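Fluviswood Home Robot Questions
Search this site Go
21 shares 5 comments

Can a robot tidy my living room yet?

Some of it, slowly. An arm can pick up one small thing at a time if the thing is within reach and has clear space around it. Rooms with a lot of furniture are harder. We work mostly in simulation, on jobs like clearing small objects off a white surface with a lamp and other furniture close by. 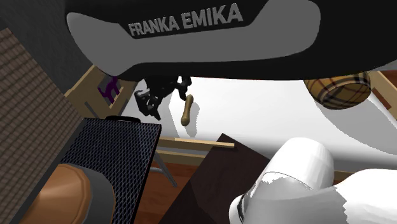

Small, hard objects with a narrow middle are the easy ones. Cushions are worse - they are wide, and real ones change shape when squeezed.

Why practice in simulation?

It is cheap to fail there. Adi Chong ran 3375 pickup attempts in January and broke nothing. The catch is that real fabric and real light don't match the computer's version.

Does it know to avoid the lamp?

Only if the lamp is in its map of the room. Move the lamp and the map has to be updated.

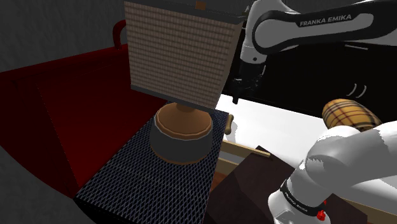
Kristine Fajardo is working on that part. For now a full update takes 40 seconds, and the arm waits until it is done.

What about folding laundry or washing dishes?

Not reliably. We would not leave a machine alone with either one.

When can I buy one?

We don't sell them. Questions about the Hovgate trials go to Catrin Ruddock.

5 comments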